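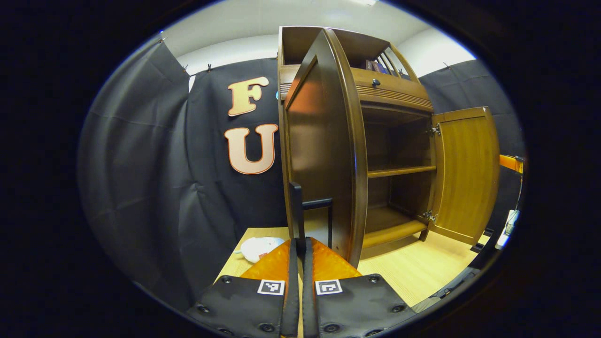 The owner of the furniture repair shop on Sutter Street in Gatmont has been told many times that old furniture was built better. He doesn't buy it, and after an afternoon in his shop I wasn't sure I did either.

"People bring in their grandmother's dresser and tell me they don't make them like this now," he said. "Well, they made plenty of bad ones then too. Those went in the stove."

I had come with the opposite idea. A seller called Kirnach has been charging 1000 dollars and up for restored cabinets, and its ads promise pieces that will "outlive your children." I asked him if that was a fair claim.

"How would they know?" he said. "Have they met the children?"

He did allow that solid wood is easier to fix than pressed board. A split panel can be glued. A swollen one usually can't, and he turns those jobs down. But he says the price tag tells a buyer very little. He once took in two cabinets in the same month, one from a yard sale and one from a showroom, and the showroom piece had the weaker joints.

I pushed him on this. He makes his living from repairs, so of course he would say most things can be repaired.

"Sure," he said. "And I'll tell you when it's not worth it, but you only have my word for that."

He was less patient about polish. A spray named Dirkex claims to "feed" dry wood, and customers ask him for it by name. "Wood doesn't eat. It's dead. You wipe it with a cloth and you keep it away from the heater."

Does he own any old furniture himself? A bed, he said, and a table with 4 chairs, of which he has fixed 2. The others still wobble. He has been meaning to get to them for nine years.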